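About Zistik

Zistik teaches robot arms to tidy up after people. We work out of two rooms above a tile showroom in Hivdale, and we have been at it long enough to have strong opinions on cupboard doors. The company was started by Hạnh Kiều, who wanted a machine to put her dishes away and is still waiting.

Everything an arm learns with us it learns first in Trình, our simulated kitchen. The benchtop is marble and the cabinetry is navy, well beyond what any of us can afford at home. 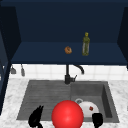 Trình, sink and open cupboard, with the gripper at the bench.

Open day

Once a year we let the public in. The last one was on 11/12/2019 and drew 221 visitors, a fair few of whom had come up looking for bathroom tiles. The program was simple: pick a job, watch the arm have a go at it in the simulator, then tell us how you would have done it. People were generous with that last part.

Siiri Jääskeläinen, our head of simulation, ran the demonstrations and fielded the questions. The favourite, by a long way, was when you could buy one. The second favourite was whether it did ironing.
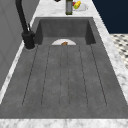

The sink in Trình, looking along the grooves.

Visitors who stayed past the free biscuits got the longer talk, on why a kitchen that looks finished seldom is. Each layout we build goes through 2,000 trial runs before we show it to anyone, and the colour of the cupboards is the last thing we settle.

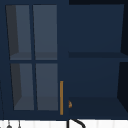 Cupboards take up more of our working week than any other piece of furniture. A person opens one without thinking, and we have 23 pages of notes on the same manoeuvre. Siiri's talk spent a good while on handles. A straight vertical bar like the brass-coloured one on our glazed door is a kindness to a gripper, and she would like kitchen designers to take the hint. Round knobs she will discuss privately.

What we do for clients

Most of our work is testing. A manufacturer sends us its control software and we put it through our kitchens, then write a report in plain English. Our longest-standing client is Flakevora, who make arms for commercial kitchens and have taken our reports with very good grace. 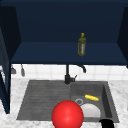 We also take school groups of up to 100 students, split across the day, and run a short course each February for teachers who have been handed a robotics unit and a brave smile. Bookings for both go through the front desk. Parking is behind the showroom, and the stairs are on the left past the bathtubs.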